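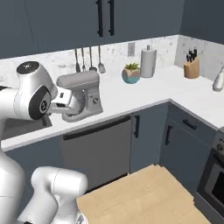
## 4. Loading the kitchen scene and checking contact

Do section 3 first. If the Birow planner isn't running the arm will load but just sit there.

1. Open Plivell, pick **Scenes > Renbridge kitchen**. First load is slow, leave it.
2. Check the arm comes up on the sink side of the counter, mixer within reach. Wrong side = old base pose, delete `base_pose.yaml` and reload.
3. Set the planner port to 818. Not the default.
4. Target: `stand_mixer`. Approach: `side`. Don't use `top`, the tilting head has a poor collision mesh and the planner goes straight through it.
5. Press **Plan**. Wait for the green bar, then **Step** (not **Run**) until the gripper meets the side of the mixer.
6. Open the **Contacts** tab. You want 2 contact pairs, both gripper to mixer body. Anything listed against the worktop, stop and go to 4.2.

> **Note:** contact pairs only refresh when the sim is paused. Pause, then read.

### 4.1 Speed and force

- Joint speed cap: 90 percent for free moves. Drop it before contact, the slider is under **Control > Limits**.
- Force threshold lives in the same panel. Leave on `auto` unless your running the Kettle controller, which wants it set by hand.
- Saved limits are per scene. They do not carry over if you swap kitchens.

> **Caution:** never export limits from the sim to a real arm. Mixer mass in this scene is a placeholder.

### 4.2 If it goes wrong

**Plan fails straight away.** Start state is probably in collision. **Reset arm**, plan again.

**Plan takes ages.** Normal is around 124 ms on a warm cache. Much more than that, turn off collision checking for the hanging utensils and the knife block. Turn it back on before you record anythng.

**Gripper sinks into the mixer.** Time step too big. Halve it, reload the scene, repeat from step 4.

**Mixer not in the target list.** Perception is set to `camera`. For this section it should be `ground truth`, camera set-up is section 6.

### 4.3 Saving

1. Pause.
2. **File > Save state**, tick *include planner seed*.
3. Reload it once to check the arm comes back in the same pose. Then carry on to section 5.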